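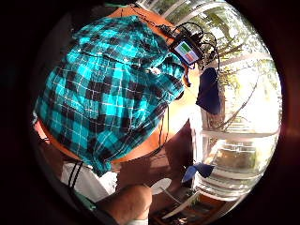 Arsen said a shirt folded by somebody else always came out in somebody else's shape, and that he would know his brother's folding if he found it on the moon.

"You told me last night you didn't remember how he folded," I said.

"I didn't remember it last night."

He had the plaid one on the table by the window, the turquoise and black one, and he was not folding it. He had been not folding it since breakfast. I had come up from Brudville on the early bus to help him clear the apartment, and so far I had cleared a shelf of jars and the drawer with the batteries in it. Arsen had cleared nothing. He had opinions on the clearing.

The shirt was supposed to be proof. The way he told it, his brother had left for Kamness in May with one bag, and everything he didn't take was in the closet, and this shirt had not been in the closet. Arsen was certain. He had gone through the hangers himself. Then two nights ago he opened the closet and there it was on the middle shelf, folded in a square with the collar up.

"So he came back," Arsen said.

"Or it was there and you missed it."

"You don't miss that shirt."

I had to give him that much. It was a shirt you could hear from the street. But I have lived with closets all my life, and things go in and out of them without help from anybody's brother. I once lost a winter coat for a year and found it under another winter coat.

"Who has a key?" I asked.

"Me. Him. Mrs. Savchuk downstairs."

"Well, then."

"Mrs. Savchuk can't do stairs."

"She told you that?"

He looked at me as if I'd accused her of arson. I said only that I'd met her in the lobby that morning with two bags of groceries, and the elevator had a sign on it, and I'd drawn my own conclusions. He said she had probably been waiting for someone. I said probably.

I picked up one sleeve. It smelled like laundry soap, the kind in the green box that everyone's mother bought. I turned the cuff over. I don't know what I was looking for. On television there is always a ticket stub, or a hair.

"Did you wash this?"

"No."

"Somebody did."

"That's what I'm saying," Arsen said. "That's what I've been saying to you."

It was a fair point and I didn't care for it. I went to the kitchen and ran water over the jars. When a man has gone off and stopped answering his phone, the people he left will make a letter out of anything. A lamp that's on. A cup turned the wrong way. My aunt did it for three years with a radio. I wasn't going to stand in a kitchen and help him do it with a shirt.

When I came back he had found the pocket. It was sewn into the pattern so that the lines ran straight across, and I had missed it, and I suppose he had too. He had two fingers in it.

"There's something here."

"It's lint."

"It's paper."

It was a receipt from the Javer, the cheap place across from the bus station. One soup, one tea. The ink had been through the wash and most of it was gone. I could read the total and the number at the bottom, 1,047, and where the date should have been there was a gray smear.

"That's from before," I said. "He ate there all the time. You both did."

"They didn't have soup before."

"Every place has soup, Arsen."

"They got the soup in summer. They put up a sign."

I asked him whether he was sure, and he said he was, and I reminded him he'd been sure about the closet and sure about Mrs. Savchuk. He didn't argue. He flattened the receipt with his thumb on the bare part of the table, and it curled back, and he flattened it again.

It was 60 steps down to the street and I complained on most of them. Mrs. Savchuk's door was open a hand's width, with the television going. From inside came that same green-box smell, which means nothing, half the building must use it. Arsen kept walking. I slowed down a little.

"Are you coming?" he called from the lobby.

"I want to look at their sign," I said, and I let him hold the door.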